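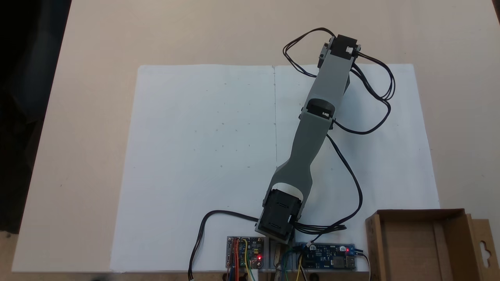 Figure 3. A large white sheet laid flat on the tabletop, with a thin line down its middle and faint marks on both halves.

4.2 The sheet as a working surface

Paper turned out to be the most rewarding material in the whole study, and we want to give it more room than it usually gets. A sheet laid over a table takes a mark at once, keeps it, and can be rolled up at the end of the day and compared with the next one. Figure 3 shows how little it takes to turn a plain surface into a measured one. The dots are small and scattered in loose rows to the left and right of the line, and a reader may need to look twice to find them. We like them that way! Heavy marks pull the eye, and people who are asked to place a point near a dark dot tend to crowd it.

Two ways of making the middle line were allowed, a light pencil stroke against a long ruler or a single fold pressed down with the thumb and opened again. Both gave a line that could be found by eye under ordinary room light. The fold has the charm of needing no tools, but it leaves a slight ridge, and a pencil crossing it will sometimes skip. The drawn line is flatter and harder to see from a low seat. Leena Laitinen compared the two on the Lavness stock and found them close enough to treat as one condition, so they are pooled in everything that follows.

Edges gave us more trouble. Paper cut from a roll remembers the roll, and even after a night under boards it lifts a little at the sides (the curl is slight in Figure 3, and we worked with sheets that were a good deal worse). Taping all four sides made the middle buckle. Taping only the corners was better, and for the Hultano stock, which is heavier, we often used no tape at all. Distances were always taken from the middle line and never from an edge — an early lesson, learned after one batch had to be measured a second time because the cut sides were not straight.

Across both stocks we collected 3,013 pencil marks. Of these, 2,000 were made on Lavness sheets and the rest on Hultano. Each mark was read by two people working apart, and when their readings differed by more than 3 mm, Antigoni Kokkinos read it again without seeing either value. Very faint marks were kept as long as both readers had found them. Smudges were left out, along with any dot that touched the line.

What pleased us most was how well the rows held together. Nobody was given a grid, yet the marks drift into rows all the same, a bit wavy and wider apart toward the sides. Section 4.3 takes up the spacing of those rows and how it changed once the sheet was turned sideways.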